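Folie glattziehen, 50 Mal

Seit ich in der Gruppe von Meirion Rees arbeite, fragen mich meine Eltern am Telefon, was ich den ganzen Tag mache. Die kurze Antwort ist: Ich ziehe Plastikfolie glatt. Die etwas längere Antwort möchte ich heute aufschreiben, auch damit ich mein Deutsch übe.

Unser Projekt heißt Illine. Wir wollen einem Roboter mit zwei Armen beibringen, mit weichem und dünnem Material umzugehen. Früher haben wir den Roboter dafür ferngesteuert, und das war sehr mühsam. Für eine einzige Folie habe ich manchmal so lange gebraucht, dass mein Tee kalt war. Jetzt nehmen wir zwei Greifer in die Hände und machen die Aufgabe selbst. Auf jedem Greifer sitzt ein Würfel mit schwarzen Markern, und aus den Markern berechnet unsere Software Position und Drehung der Hand.

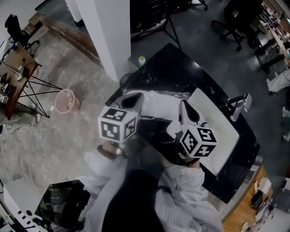 Warum nimmt man für so einen Versuch Folie und keinen Stoff? Folie ist schwieriger: Sie hat kaum Textur, sie spiegelt und sie behält ihre Knicke, deshalb sieht man schnell, wo ein gelerntes Verfahren noch schwach ist.

In dieser Runde habe ich 50 Demonstrationen aufgenommen. Mein Kollege Tadhg Ó Flaithearta hat danach ein Modell trainiert, einmal mit allen Aufnahmen und einmal nur mit 30 davon. Getestet haben wir beide Modelle mit je 20 Versuchen am Roboter. Das Modell mit allen Daten hat die Folie in 14 Versuchen gut genug geglättet, das kleinere in sechs. Ich hatte einen kleineren Unterschied erwartet. Tadhg meint, dass in den späteren Aufnahmen mehr verschiedene Startlagen vorkommen, und das könnte stimmen: Am Anfang habe ich die Folie fast immer gleich hingelegt, ohne es zu merken.

Die meisten Fehler passieren beim ersten Griff. Der Roboter fasst zu hoch, schließt die Finger in der Luft und zieht dann sehr überzeugt an nichts. Wenn der erste Griff sitzt, geht der Rest meistens gut. Ein anderes Problem sind meine eigenen Hände. Wenn ich das Handgelenk zu stark drehe, verliert die Software den Würfel, und die Aufnahme ist nicht zu gebrauchen. Ich habe mir deshalb eine etwas steife Haltung angewöhnt - meine Schultern sind nicht begeistert.

Im Dezember zeigen wir die Ergebnisse beim internen Treffen in Flonholm. Bis dahin will Meirion noch eine zweite, dickere Folie sehen. Die Rolle liegt schon auf meinem Schreibtisch, und morgen früh um acht fange ich damit an.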